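SPORT 214 Athlete Payment and Eligibility
Handout 7: Appearance fees and prize money in university rowing

Lecturer: Olga Lorente
Revised 2026-02-20

1. Terms
An appearance fee is paid for attendance regardless of placing. Prize money depends on the result. A reimbursement covers a documented cost and is not treated as income for eligibility purposes.

2. Worked case: the Wavthorpe Regatta
A sculler enrolled full-time receives $942 from the organiser. Receipts for travel and boat transport total $700. The remaining $242 is unreceipted and is classed as an appearance fee – the label used on the organiser's cheque has no bearing on this.

3. Third-party payments
Where a sponsor pays a club and the club passes the money on, the athlete is still the recipient. Garrido's course notes call this the pass-through rule.
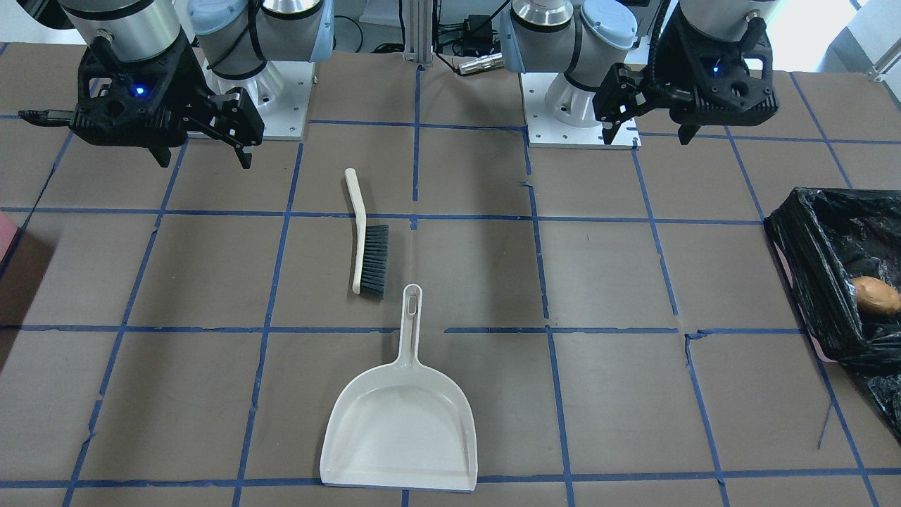 Equipment on loan is handled separately. A hull returned at season's end is not a benefit; a hull kept by the athlete is valued at its resale price on the date of transfer.

4. Before the tutorial
Read Mateos, chapter 7. Bring a one-page answer on whether a club may defer payment until after graduation.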